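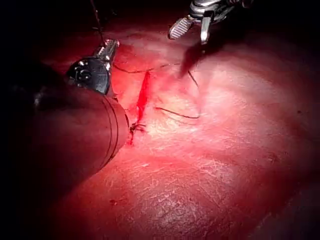 Ticket: thread tracker drops out mid-throw, left arm stalls in "waiting for tail"
Project: Xaba suturing stack
Component: perception / thread state
Status: Fixed in branch, one follow-up open

Okay, writing this one up properly before I forget what I tried, because the chat thread is a mess and half of it is me talking to myself.

Symptoms first. During autonomous throws the planner asks the thread tracker for a centreline, gets one for a while, and then the confidence falls off a cliff and the left arm just parks. No fault, no e-stop, the state machine sits in "waiting for tail" until the timeout and then bails politely. I've got the timeout at 800 ms, which I thought was generous! Log looks like this when it goes:

thread_state: centreline OK, 7 segments
thread_state: merge rejected, gap over limit
thread_state: no candidate for tail
arm_left: HOLD (waiting for tail)
arm_left: TIMEOUT, returning control

It happens way more on the wrist cameras than on the fixed one, and way more when a wrist is up close and throwing reflections everywhere. My first guess was the kinematics (it's always my first guess, I came from controls and I'm suspicious of hand-eye calibration on principle), so I burned most of Friday redoing the calibration for both arms. Error was fine before and fine after. Sorry to everyone who wanted the rig that day. 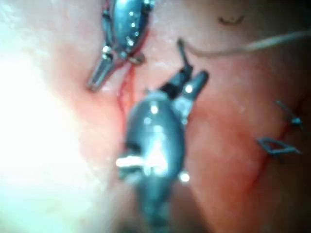

Eylül Keskin
Robotics software, perception and planning, Trendico

Second guess was glare, and that one was half right. The tracker runs a ridge filter and then stitches the bits together, and the ridge filter assumes the thread is darker than whatever's behind it. I wrote that assumption in July and left myself a comment saying "fine for now". Well. When the light catches a strand it goes pale, the filter's sign is wrong for that stretch, and you get a hole in the centreline right where the planner needs it most. I flipped the filter to accept either polarity and the dropouts got a lot rarer, but then the false positives came roaring in: highlights along the shaft, creases in the surface, you name it. The tracker was cheerfully reporting thread running down the side of the instrument.

So next I masked the tools out. We already render both instruments from joint states for collision checking, so I borrowed that silhouette, grew it by a few pixels and threw away any ridge inside it. The shaft ghosts vanished! And the stall came straight back, worse, which had me swearing at the monitor for a good while until I overlaid the mask on the raw frames and saw what I'd done. 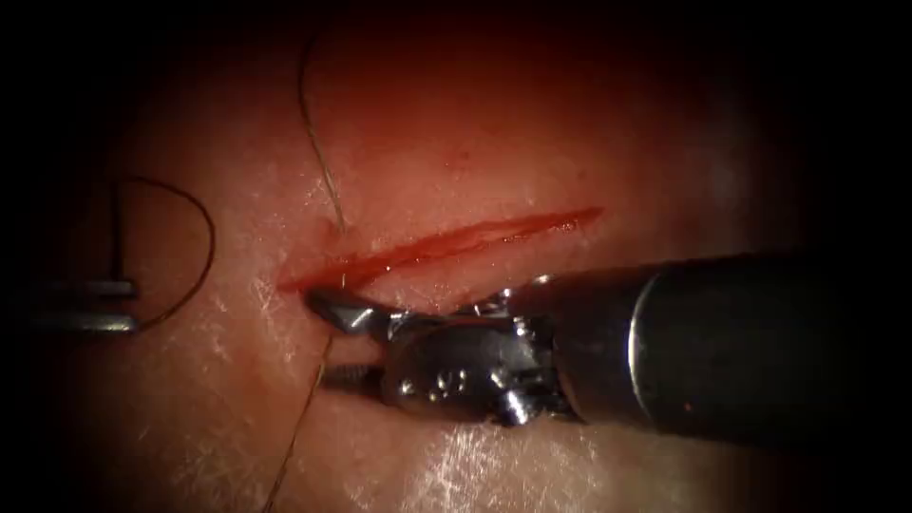 The stitching step is where the real bug lives. It takes ridge segments and joins them if the gap between ends is under a limit and the headings roughly agree, and the limit was a flat 40 pixels no matter what was in the way. Look at the strand coming down from the top to the jaw tips, and then the other one that comes out under the lower jaw and heads off down to the left: with my fattened mask over the jaws, those are two separate ends with a big hole between them, and a flat limit will never join them. The tracker kept the upper piece, called it the whole thread and couldn't find a tail, so the planner waited for one. Meanwhile the darker loop over by the left gripper was sitting there as a third candidate with no parent. The behaviour was completely correct given the rubbish I was feeding it.

What I changed, in the order I'd do it again:

1. Ridge filter accepts both polarities, scored separately, and a segment can switch partway along if the heading is smooth.
2. Tool mask stays, but masked pixels now mean "unknown". They used to mean "no thread", which was the dumb part.
3. Gap limit only counts visible pixels. Crossing a tool is cheap, crossing open surface costs the same as before.
4. Tail search looks at every unparented segment before it gives up, and logs the ones it rejected and why.

I replayed 200 saved throws through the old and new builds on the Bireo box. The new one holds the tail through the close-up stretches where the old one bailed, and the arm leaves HOLD without me nudging it. A couple of cut ends from finished knots still get picked up as very short threads. I've put a minimum length on it as a bandage, and that's the follow-up that's still open.

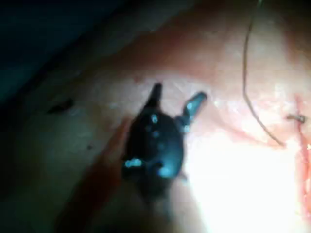 Do I need to recalibrate the cameras after pulling this branch?

Leave the calibration as it is. The fix is all downstream of it, so pull the branch, rebuild the perception package and restart the tracker node. If you've got your own config file, delete the old max_gap line or it'll override the new setting without telling you.

Anyone running the Stikano simulator should know the mask topic has a new name (tool_unknown), and the old one is still published but empty. I'll take it out once the teleop overlay stops listening to it.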